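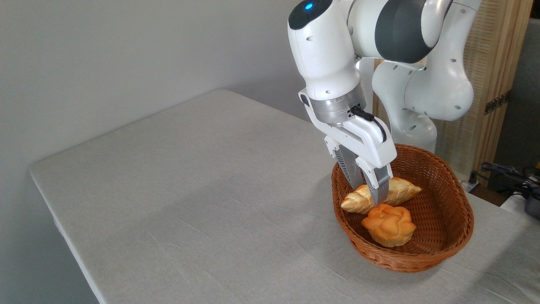
One reader wrote in after my last column to say that a success rate is a success rate, and that if a robot manages the job nine times out of ten then the people who built it have earned the right to say so. A second, shorter message made the same complaint and added that I seemed to want researchers to apologise for their results.

I don't want that. I do want them to report something else next to the success rate, and I will use the Handodon bread trials to explain what.

The task in those trials is simple to state. An arm with a two-finger gripper has to pick a piece of bread out of a basket and put it somewhere else. The bread is toy bread. The policy that drives the arm was trained by imitation: people moved the arm through the task by hand or by remote control, the movements were recorded, and a network learned to produce similar movements from what the cameras saw. The training set had 893 recorded demonstrations. The test had 184 attempts. The paper gives one figure for the whole test, and it is a good one.

My objection is to the one figure. A plaited roll and a round bun are different problems for two fingers. A long roll has a narrow middle, and if the fingers come down on either side of it there is plenty of room for a small error along its length. A round bun has no narrow part. If a second piece is touching the one you want, the fingers have to find a gap that may be smaller than they are. A basket adds a rim, which the gripper can hit on the way in or out. All of this disappears when the attempts are added together and divided.

The Handodon group did put their full log online, which is more than most do, and I spent two evenings with it. Of the 184 attempts, 26 failed. In 6 of those the gripper never closed on anything. The rest were drops, double picks and contacts with the basket, and they were bunched together in the layouts where two pieces were touching. With the pieces well apart the policy hardly failed. So the honest description of the result is that the method works well on separated objects and less well on crowded ones. That is a useful thing to know, and a reader of the paper alone would not learn it.

The usual defence is space. Conference papers are short, and tables of failures are dull. I have some sympathy with this, having cut plenty of dull tables myself. But the same papers find room for a large diagram of the network, which in most cases looks like the diagram in the last paper.

The other defence is that everyone in the field already knows that crowded scenes are harder. I accept that they know it in general. They don't know how much harder for this method, with this gripper and this amount of data, and that is the part a person choosing between two methods has to know. A colleague of mine at the Dolan lab picked a method on the strength of a single headline figure and spent most of a winter finding out that it had been tested with one object on the table at a time. Nothing in the paper was false.

There is also the matter of who picks the starting positions. In the Handodon log the layouts were set out by a person between attempts. A person who has watched the arm fail will, without meaning anything by it, start to put the bun where the arm can reach it. I have done this. The cure is cheap: write the layouts down before the test begins and follow the list, including the awkward ones. The Mirerum benchmark already works this way. Its scores are lower than people are used to seeing, and I suspect that is why so few groups report them.

I was an engineer on telephone exchanges before I came to robots, and we had an old Nokia handset on the bench that was used for every acceptance test. We wrote down each failed call with the conditions it failed under. The total mattered to the managers. The conditions were what let us fix anything, and when a new version came in they were the first thing we looked at.

To the first reader, then: yes, the people who built it may say nine out of ten, if that is what they got. I would ask for three additions. Publish the list of starting layouts. Split the result by layout, even if the groups come out small. Say what each failure was, in a few words, in the paper itself or in a file beside it. For the bread trials that would come to a page — less than the space given to related work.

The Handodon group has said it plans a second round in December with more objects in the basket. I hope the log goes up again, and that this time the paper quotes from it.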